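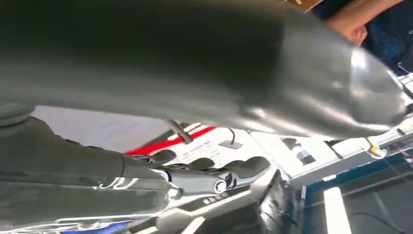
5 Apr 2022
Posted by the Grultari build group, Clusengate shared workshop

Hello again to everyone at the Trnka small grants fund! We owe you an update on the hand and what's become of your £2,000, so I've made a big pot of tea and dug out the receipts.

The hand first, as I know that's what you'll ask about. All the fingers now curl when told to, and they open again as well (in September they very much didn't, and we spent whole evenings prising them apart with a plastic ruler). The wrist was the real time-eater. We took it apart twice, found a burr on one of the bearing seats and filed it down, and the grinding has gone. It still drifts a little after a long session – I suspect the sensor mounting, and that's next on my list.

Money: £488 went on finger motors and spares, and £636 on the control boards and the power supply from Bremel. The rest is still in the account. We've put 104 hours into the wrist and hand between us, going by the sheet on the workshop door, though people do forget to sign it.

We've also moved on to picking things up and putting them down on a desk. For now it's a cardboard box with dividers and some small packets stood in the slots, nice and cheap if it all gets squashed. 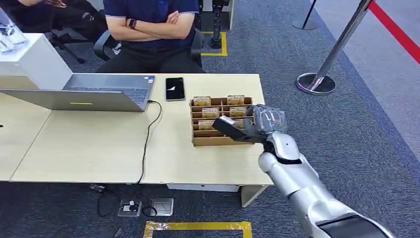
The hand closed round a black block at the corner of the divided box.

Small soft packets are harder than blocks. Grip too hard and they crumple, too gently and they slide out, so the grip settings need a lot more work before I'd promise you a demonstration. I'd like to spend some of what's left on fingertip pads, if you're happy with that – could you let me know before we order?

Comments

workbench_owl: Glad the wrist is behaving! Did you replace the bearing or just clean up the seat?

Grultari build group: Just the seat, same bearing.

tinsnips: Try silicone for the pads, it worked well on our gripper.

Contact us | © 2022 Clusengate shared workshop | Back to top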